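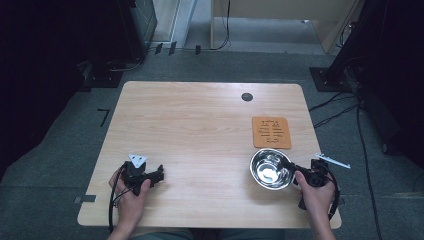 A steel bowl and a cork trivet on one of the light wooden tables.

The Bunent swap shelf is moving, and I for one am thrilled

If you've been wondering why the kitchenware swap at Bunent has been so hard to squeeze into lately, I have good news. It's getting a bigger room! Starting in March, the swap leaves the little side hall on Dokov Street and sets up in the old Pintér bakery building, two doors down from the post office.

I stopped in this morning to get the details, and also (I admit it) to look for a lid for my soup pot. No lid, but plenty of details.

The side hall holds 25 people if everybody breathes in. The Pintér building can take 200, and it has a loading door at the back, so you can drop off a box of plates without carrying it up those awful steps. There's a sink too, a real one with hot water, and the people running the swap seemed more excited about that than anything else. Up to now, everything that came in dusty had to go home with somebody to be washed.

The money came from last fall's soup supper and the raffle, which together brought in $3,160. That pays for the first stretch of rent and a coat of paint, with a little left over for shelves. The raffle prize, if you remember, was the Vavau stand mixer, and I'm still a bit sore about not winning it.

The rules stay pretty much the same. Bring clean kitchen things that still work, and take what you'll use. Bowls, pans, baking sheets, trivets, mixing spoons and storage jars are all welcome. They'd rather not have chipped glasses, nonstick pans with the coating coming off, or any more fondue sets. I was told that last one twice.

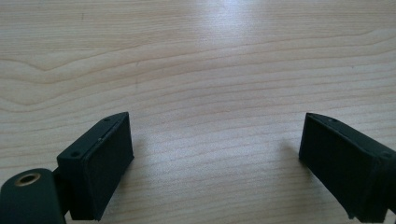

Pale tabletop with a wavy grain.

Small appliances are the one real change. The old hall had a single outlet behind the piano, so there was no way to plug a thing in and see if it ran. In the new place there will be a testing bench along the back wall, and toasters, kettles and hand mixers will be accepted as long as the cord is in good shape. Microwaves are still a no.

Hours will be a little longer as well. Doors open at 10 in the morning and close at 3 in the afternoon, and drop-offs need to be in an hour before closing so there's time to sort them. Parking is behind the building - go in by the alley, not past the post office, or you'll end up stuck behind the mail trucks like I did.

The side hall will keep running as usual through the end of February. If you have boxes waiting in the garage, the swap would love for you to hold on to them until the move, so they don't get carried twice. Mine are staying put in the trunk of my car, where they've been since Thanksgiving anyway.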